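Ticket: Vumlow cushion, cover won't sit right / corner goes limp
Status: open
Opened 11/03/2018 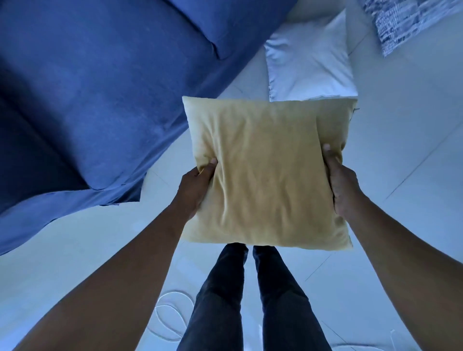

Yellow 50 cm cushion, bought to go with the blue sofa. Creases all over the cover, bottom corner pulls to a point. Same cover was fine up to September.

Tried so far
- shook it out, fluffed by hand, squeezed in from the sides. 4 times at least. no change
- took insert out, turned it, put back. Corners worse
- steamed cover inside out, low. Creases back in 2 days
- swapped in the Gumiva insert from the bedroom. Better but zipper is very tight, dont want to force it

Not tried: dryer. Label says no.

Questions
Is the Vumlow insert suposed to be the same size as the cover or bigger? Store page says one thing, the Mäkelä leaflet another.
Can I order 2 inserts without covers?

Will be home evenings, email is best.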